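Section 3: Hanging and first use

Welcome to the best bit! By now you should have the two end frames, the wooden rails and the pulleys laid out as shown in Section 2, and the Umora airer is ready to go up. Set aside an afternoon, put some music on and find a second pair of hands for steps 4 to 6.

Before you start

The airer is 1,148 mm long with the rails fitted. It needs a ceiling of at least 2,404 mm if you want to walk underneath without ducking, and most people do. Choose a spot where warm air gathers – the top of a stairwell is wonderful for this, and so is a kitchen, if you don't fry a lot of onions.

CAUTION: The ceiling hooks must go into solid joists. Never hang the airer from plasterboard alone, whatever type of plug you use. Check for pipes and cables before drilling.

Hanging the airer

1. Find two joists with a detector and mark the centre of each in pencil.
2. Drill a pilot hole at each mark and screw in the ceiling hooks by hand. For the last few turns, put a screwdriver through the hook and use it as a lever.
3. Hang the double pulley on the hook nearer the wall cleat and the single pulley on the other one.
4. Thread the long cord through both pulleys and the short cord through the double pulley only.
5. Ask your helper to hold the frame level at chest height while you tie each cord to its end frame.
6. Pull both cords together until the frame rises, check that it is still level, and knot the loose ends as one.
7. Screw the cleat to the wall and wind the cord round it in a figure of eight.

Raise and lower the empty airer a few times. It should glide! A faint squeak on the first few pulls is normal and soon goes. If it grinds, lower it and look for a cord sitting off its wheel.

Loading for the first time

Lower the airer to waist height and put your washing on the floor beneath it or on a chair to one side. 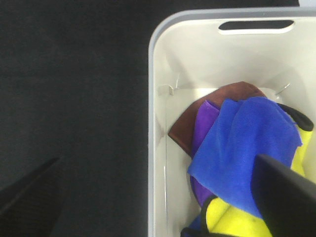 A plain bin with a handle slot will do for carrying washing.

Start with the heaviest things in the middle and work outwards, keeping the two ends evenly matched. Jeans go over two rails with a gap between the legs, and they dry far quicker that way. Shirts can go up on hangers hooked over the outer rails, which saves a good deal of ironing later.

Leave a finger's width between items. It's tempting to squeeze in one more towel (we all do it), but a crowded rail can easily add a night to the drying time.
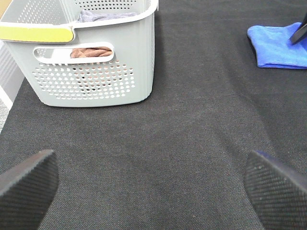 Sheets deserve a word of their own. Fold a double sheet once lengthways, lay it across every other rail so that it makes loose waves, and turn it over after a few hours. Wool jumpers should lie flat across all the rails with the sleeves tucked in.

NOTE: Give everything an extra spin before hanging. The airer is happiest with washing that is damp and no longer dripping, and your floor will be too.
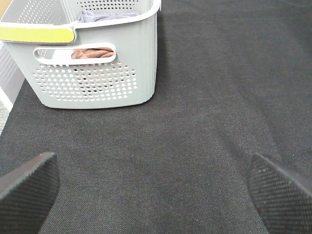

Can I leave the airer loaded overnight?
That's a perfectly good way to use it, and many owners load up at bedtime. Wind the cord fully round the cleat first and keep the airer clear of any doorway.

CAUTION: Keep children and pets out from underneath while you raise or lower a load. Do not let go of the cord until it is secured.

Looking after the cords and rails

Run the cords through your fingers every July, when the airer is likely to be resting and the washing is out on the line. Any fluffy or flattened patches mean it is time for a new set.

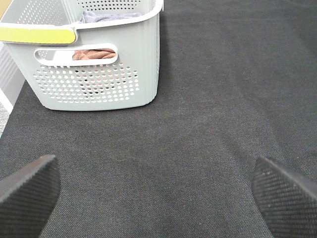 Magbanua cotton cord fits all our pulleys and comes cut to length from the Plimham workshop. Swap both cords at the same time, even if one still looks fine, and let the new pair stretch for a week before trimming the ends.

The rails need only a wipe with a damp cloth. If the grain feels rough, sand lightly along its length and leave the rail bare. Oil or varnish can mark wet fabric.

Flordale airer guide, revised 13/09/2020. Spare parts are listed in Section 4.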